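Print this page | E-mail this page

Household Management, Unit 4: Storing Things in a Small Home
Notes by Elfriede Lanz

Most storage trouble starts with where things are kept. An item used every day should sit between hip and shoulder height. Items used once a month can go higher or lower. In the Plutville rental survey we read in February, 70 percent of tenants kept daily items on a shelf they needed a stool to reach.

Sort by use first and by size second. Bottles, cups and small boxes often end up together on one surface for no better reason than that they all fit there. Put each with the task it serves: cleaning, drinking, mail, sewing.

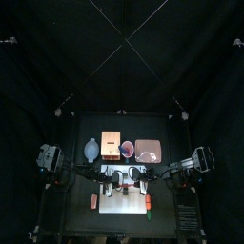

Shelf depth is the next point. A shelf 50 cm deep holds a lot, but the back half is soon forgotten. For small goods use a shallow shelf, or a tray that pulls out. Leave 5 cm of free height above the tallest item so a hand can get in.

Labels help when more than one person uses the cupboard. Write what goes there in plain words and keep the label on the shelf edge, where it stays put when the container is moved.

For next class: draw one cupboard at home, mark the daily items, and bring the Hestiritz floor plan. Read Hsueh, chapter 5.

Related items
Unit 3: Measuring a Room
Unit 5: Kitchens and Pantries
The Brustness Apartments: Floor Plans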